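Recording Demonstrations for a Gear Assembly Task

Posted 2018-07-11

Most guides to collecting robot demonstrations start with how much data you need. I don't trust those numbers, including the ones I used to repeat. Our first set for the Hallia gear task had plenty of episodes and taught the arm very little. What follows is how I record now, and where I still have doubts.

Step 1. Write down the task in one sentence.

Ours is "put a gear on a peg of the round plate." If two operators read your sentence and do different things, fix the sentence before you record anything. We lost most of May to a version that didn't say when an episode ends. Ours now ends with the gear released and the fingers clear of the plate.

Step 2. Check the wrist view first.

Open the wrist stream by itself and try to do the task from it in your head. If you can't tell where the gear is, don't expect the policy to work it out. Look for the fingertips and for glare on metal. People like to say the network will learn to ignore reflections. Maybe, but I would sooner turn a lamp.
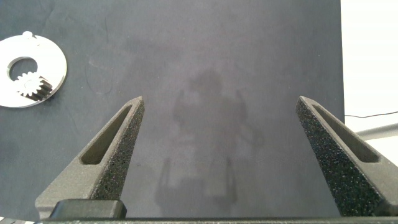
Wrist view with the fingers open. Note the glare on the metal ring at upper left.

Step 3. Record in short blocks.

We use the Tralex recorder and stop after 14 episodes, no matter how well it's going. Operators get faster and sloppier, and the sloppiness is hard to see until you play it back. Reset the parts by hand between episodes and vary where the loose gear lies. Small changes are fine — a policy trained on one starting spot has learned a spot.
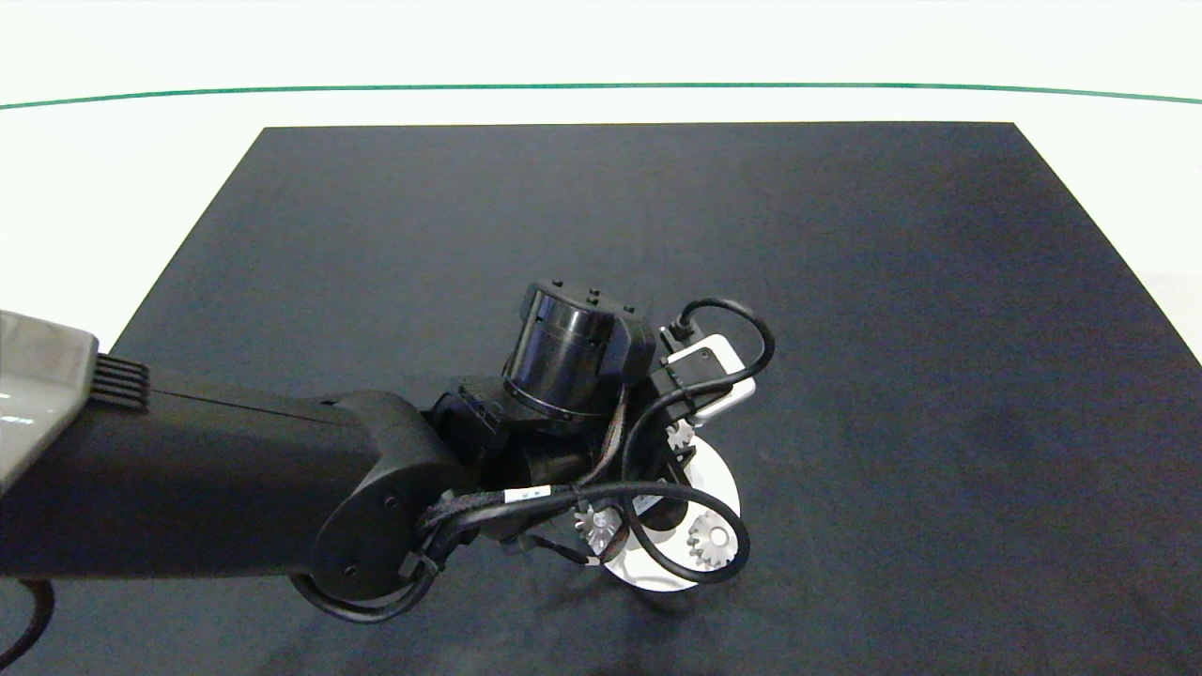
Overhead views get more credit than they deserve. They're good for telling which stage of the task you're in, and poor for the last bit of motion, where success is decided. With the wrist over the plate, the arm and its looping cables cover part of the very area you care about. Keep both streams, check that their clocks agree, and don't let anyone talk you into dropping the wrist camera to save disk space.

Step 4. Throw things away.

Play back every block at 2 times speed on the day you record it. Cut episodes where the operator paused to think for more than a moment. Keep clean recoveries, but tag them. The Agudelo notes we started from said to keep everything and let the model sort it out. We tried that, and it learned to hesitate.

Step 5. Train early, on too little.

Run a first policy after 60 episodes. It will be bad. You want to see how it is bad while the setup is still on the table, since changing the recording plan later costs you the whole set. Then hold back 30 episodes that never go into training.

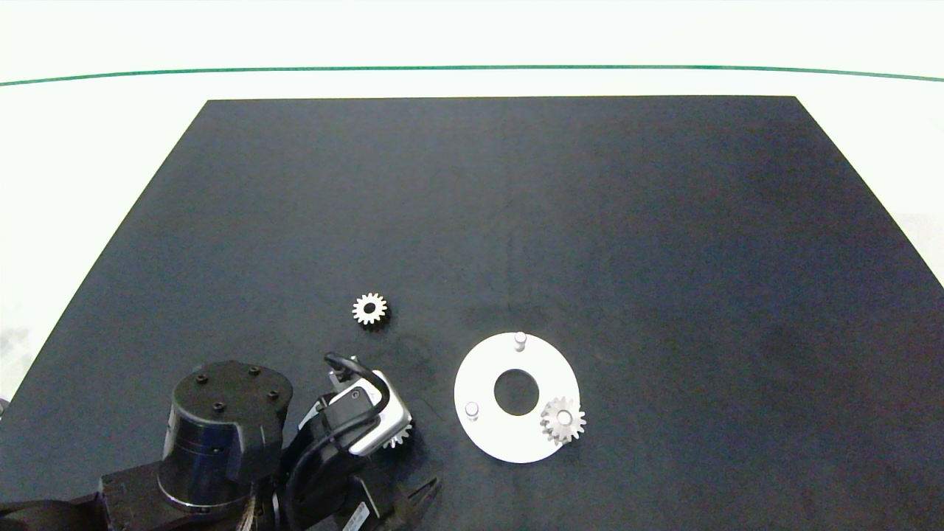
Can I mix in demonstrations from another lab's setup?
Only after your own data works without them. We added a batch from the Grevville cell and the results got worse, and it took us a week to trace that to a different gripper speed. Match the control rate and the action format first, then compare with and without the extra data.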